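Print this page | E-mail this to a friend

A morning at the Vamorstead home show
Feb 12, 2024

The flyer promised 2,000 ideas for the modern home. I went in looking for one, a way to make our back bedroom less gloomy without knocking out a wall, and I came home with a sore hip and a tote bag.

The Vamorstead show has moved out of the old curling rink and into the exhibition hall off the ring road, where parking is now $6 and the shuttle from the far lot runs when it feels like it. I walked. By the time I reached the doors the line for coffee was longer than the line for tickets, and I don't blame those people at all.

Wall coverings were the big push this year. Wallpaper is back, according to every banner in the east aisle. I remember it being back in December as well, when the same banners were up at a smaller event across the river, and I remember stripping three layers of it out of my mother's hallway with a steamer and a paint scraper. So I came with questions.

Plesow had the biggest stand and the softest carpet. Their line is that any amateur can hang a room in an afternoon. The demonstration wall was a flat panel, shoulder high, with no window, no light switch and no socket. I asked the young man what happens when you get to a radiator. He gave me a brochure. 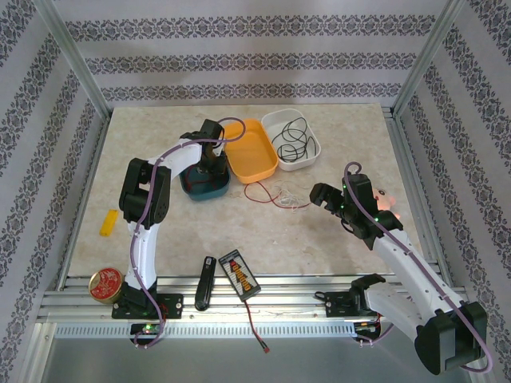
Pattern matching is where these afternoons go wrong. A plain paper forgives you. Anything with a large repeat has to line up at every seam, and the waste adds up fast, because you trim a good piece off each drop to find your place again. The sample books quote a price per roll and leave you to work out the rest. I priced our back bedroom in a mid-range floral from Carbone, paste included, and the total was $1,609. It is not a large bedroom.

Carbone's people were at least straight with me. Domenica Prantl, who was working the counter, told me to buy an extra roll from the same batch and keep it in a closet, and she warned me off the darker colours for a north-facing room. She also said she has paint at home.

The talk I'd circled was Lahcen Shawky on "Colour and Calm". It was scheduled for 60 minutes and much of the first half was slides of his own apartment. His claim is that a busy wall makes a room feel larger. I would like to see that tested by someone who isn't selling the wall. He was good on lighting, though — bring the sample home, tape it up, look at it at breakfast and again after supper — and I wrote that down.

Custero had a peel-and-stick range that is supposed to come off without marking the paint. They wouldn't let me peel any.

Lunch was a ham sandwich for the price of a small ham. The hall was still filling when I left, mostly couples carrying paint chips and not speaking to each other.

We're going with a lighter grey and a second lamp.

Comments

marg_t: Went on the second day and the shuttle never came at all. Liked the tile section better than the wallpaper.

Denis in the valley: We did our dining room in Carbone and it has held up fine for years. You do have to do the math on the repeat first, she's right there.

pollyw: Peel-and-stick took the paint off my rental in sheets. Different brand, but I wouldn't trust any of them.

marg_t: What grey did you pick? Ours went purple as soon as it dried.

Print this page | E-mail this to a friend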